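Visit to the student manipulation project, Codness Technical College, Drondville site
Report by Gerrit Baloyi, 7/24/20

The visit was arranged through Milagros Barrientos, who runs the second-year automation module. I went as an outside assessor with Ulises Paredes from our own department. We were on site from mid-morning until the building closed and saw the project room, the machine shop and one assessed session.

The module replaced the old pick-and-place exercise last December. In the old exercise every part was rigid and sat in a fixed tray, and most groups finished with a list of taught positions. The new task is wiping and drying tableware. A group is given one arm, one gripper, one cloth and one item to dry, and has to write a program that takes hold of the cloth from any starting state. Marks are given for the grasp, the contact with the item and the written log. The total is 100, of which 41 are for the log.

Macarena Ojeda showed us the teaching interface, which the students call Lekitz. It records joint positions and gripper opening while an operator guides the arm, then plays the motion back at a chosen speed. The timing data are stored in plain text. Paredes asked whether force was recorded. It is not, and grip force is inferred from motor current. I would expect that to be adequate for thick cloth and poor for thin.

The group we watched, named Riquelme after its workbench, had logged 78 grasp attempts before our visit. Uriel Villalba kept the log for them. Entries give the approach height, the finger opening at the start of descent, the final opening and one line of comment. The comments were short and mostly useful. A few entries had no approach height, and Barrientos had already marked these for return.

Two points came out of the session. The first is that approach height matters more than the students had expected: if the fingers close too high they take only the pile of the cloth and slide off it. The second is that a grasp close to the plate needs a check on the rim, as the rim is raised and the fingers have little clearance there. The group's present method is to grasp on the side of the cloth away from the plate and then bring it across.

The machine shop is small but well kept. Students make their own finger pads and brackets, and the drawings are checked before anything is cut. I saw 2 sets of pads on the bench, both to the same drawing. Tolerances were stated on one drawing only.

I recommend that the module continue in its present form, with a second cloth of different thickness added to the task and a required field for approach height in the log.
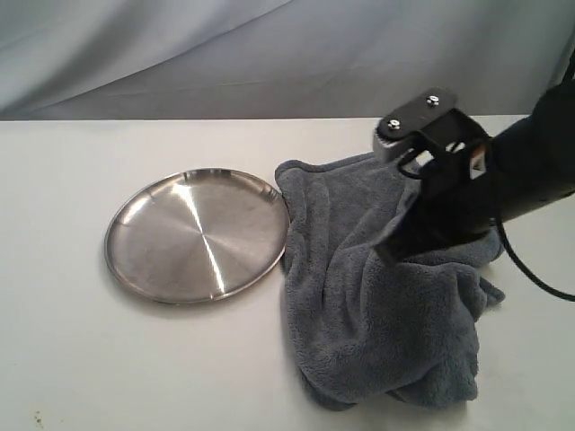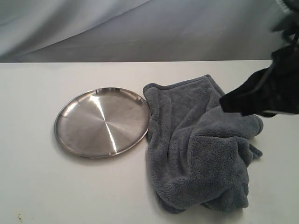 Can a group take the module without having programmed an arm before?
Prior experience is not required. The first four weeks cover jogging, teaching points and safe stopping, and the drying task is set after that.

Contact: Automation Module Office, Codness Technical College, Drondville | Back to top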